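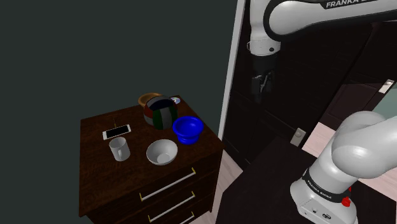 Dresser top with a bowl and a multicolored ball.

October
Posted by Jolanta Domański, Office of Family Notices, Girkby Memorial Association

The Association records with sorrow the death of Lucyna Wieczorek, longtime registrar of the Girkby Memorial Association, who died at home in Rirosgate after a short illness. She was 78. Her family has asked us to share the following notice in several posts.

Mrs. Wieczorek was born in Rirosgate, the second daughter of a railroad clerk and a seamstress. She finished high school there and took a post at the county records office the same summer. She married Henryk Wieczorek two years later. He died before her.

She joined the Association in 2000 as assistant registrar and was named registrar the next spring. She held the post for 21 years. During that time she moved the burial register from card files to a searchable index and checked every entry against the original ledgers herself.

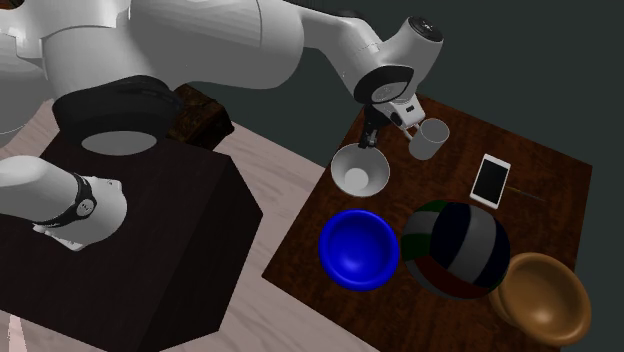 Members who wrote to the office with questions about a grandparent or a lost plot number will remember her replies, which were typed, signed in blue ink, and usually sent the same day. Many families kept them. The office holds copies of all her letters and will make them available to relatives on written request.

Outside her work she sang alto in the parish choir, grew dahlias, and served two terms on the Rirosgate library board. She was a patient teacher of Polish to adults, and her evening class met in the library's lower room until the winter before last.

She is survived by her daughter, Zuzanna Szewczyk, and son-in-law, of Girkby; her sister, Helena Pietrzak; 5 grandchildren; and 7 great-grandchildren. A brother died in childhood.
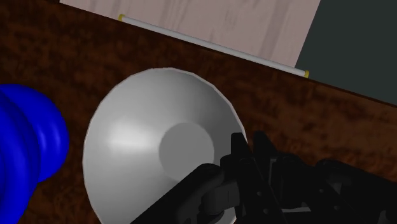

Visitation will be held at Pietrzak Funeral Home, Rirosgate, from 4 p.m. until the evening prayers at 7 p.m. The funeral Mass will be at 10 a.m. the next morning, with burial to follow in the north section of Girkby Cemetery. Hipólito Leiva will serve as organist. Parking is by the east gate only.

The family asks that flowers be limited to those from relatives. Gifts in her memory may be made to the library's adult reading fund. Checks should carry her full name on the memo line.

Correction to the post above on her career: Mrs. Wieczorek was first hired by Loretta Nguyen-Tran, then director, and not by the board as an earlier printed notice stated. The Association regrets the error.

Messages for the family may be left at the office or sent by mail in care of Mrs. Szewczyk. They will be passed on unopened. The office will close at noon on the day of the funeral.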